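I've had the Ristari work table for five months, long enough to say how the top holds up. It's the 3605 model, the one with the plain wooden surface and no drawer. I use it every day for sorting mail, drawing and fixing small things.

Assembly took me one evening. There are 21 screws and a hex key in the bag, and the legs went on straight the first time. It doesn't rock on my floor, which slopes a little by the window.

The wood is pale, with long fine grain and some darker amber streaks running through it. In daylight it gets a whitish sheen, and I've moved my reading lamp to the side to cut the glare in the evening.
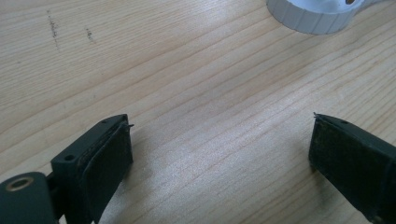 ## Marks and cleaning

A surface this light shows everything. I have two small dark marks on mine, one a thin streak and the other a tighter cluster of specks. Dish soap on a damp cloth didn't shift them. Killian Poulain has the same table and suggested a white eraser, so I'll try that next. The rest of the grain is clean.

## Would I buy it again

Yes, for the size and the price. If you work with ink or soft pencil, get a desk pad. I ordered one from Sketero on Monday and it should be here in 6 days.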